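I run the game-night crew for the Pludville Herons, a semi-pro football club you have probably never heard of unless you live within honking distance of our parking lot. We're looking for a part-time stats and spotting assistant for the coming season, and I'd love for it to be somebody who reads this all the way to the bottom.

My name is Nektarios Liapis. I do the play-by-play for our home and road games, I write the weekly preview, and I keep the numbers. That last one is where I'm falling apart. Last October we had a game where our backup quarterback ran for a first down, fumbled, got it back, and threw it to a guy who wasn't supposed to be eligible, and I was trying to call all that while typing it in with one finger. The box score had us punting on second down. Coach Bach (Gunhild Bach, our defensive coordinator, and the person who reads my box scores closest) circled it in red and left it on my chair. 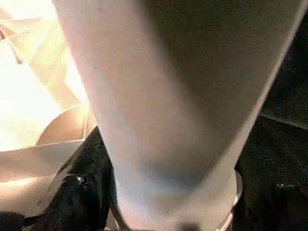
**Do I need to have worked in football before?**

We'll take anybody who can follow a game closely and knows a sack from a tackle for loss, whether you picked that up on a sideline or on your couch.

## What you'd be doing

On game nights you sit to my left in the booth. You keep the live play log, you tell me who made the tackle (hand signals are fine, I'll teach you mine), and you hand me the drive summary at each break. At halftime you read the team totals over the phone to the local paper in Nenberg, which still prints them, bless them!

Then there's the part after the game. You and I go over the film and fix whatever we got wrong, usually who got the assist on a gang tackle. It takes a couple of hours and there's leftover popcorn. The corrected sheet goes to both coaching staffs by noon the next day.

During the week you'd help me with the preview. I need somebody to pull the opponent's third-down numbers, check who's hurt, and tell me when I've used the word "showdown" too many times. Our big one is the road game at Bensaid, our oldest rival, and that preview always runs long. They beat us 31 to 5 last year – yes, a field goal and a safety, I had to explain it on air – and I'd like to have something better to talk about this time.

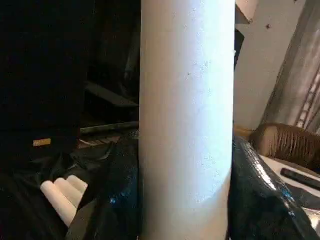 The trip to Bensaid is also the longest ride on the schedule, and you'd go on the team bus with the rest of us. Bring a pillow. The press box over there is open to the weather on one side, and you'll want gloves you can type in.

## The log

We keep the play log in a program called Mikik. It's plain and kind of stubborn, and it wants you to enter the down before the yard line every single time. I'll sit down with you before the preseason scrimmage and we'll log an old game together until it feels normal. If you've used some other scoring software, great, but don't expect the shortcuts to carry over. I also keep a paper sheet going as a backup, and you will too. The power in our booth has gone out on me 2 times, both of them in the red zone.

## Who I'm hoping for

Somebody with good eyes and a calm voice. You should be able to read a jersey number through a pile of linemen, and say "I didn't see it" when you didn't see it. I'd much rather leave a tackle blank for a while than credit the wrong kid and hear from his mother.

You need to be free in the evenings for home games and for a good part of the day when we travel. College students are welcome, retired coaches are welcome, and so are people who just yell corrections at the TV.
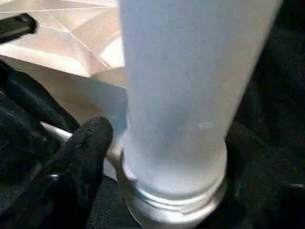 One more thing on that: no rooting in the booth. The mic picks up everything. I'm as bad as anyone when we get a pick-six, but I've at least learned to do it with my hands.

## Pay

It's $3000 for the season, split into monthly checks, and that covers the scrimmage and any playoff games we're lucky enough to get. You also get a parking pass, a Herons jacket and dinner on the road.

## How to apply

Send me a short note with your name, a good phone number, and a few lines about a game you remember well. Then watch any one quarter of football you like, write down every play, and attach that. Handwriting is fine if I can read it. Drop it at the club office in Pludville, marked for me, or hand it to me at the field. I'm usually up in the booth by 5 on practice nights, and the stairs are behind the home bleachers.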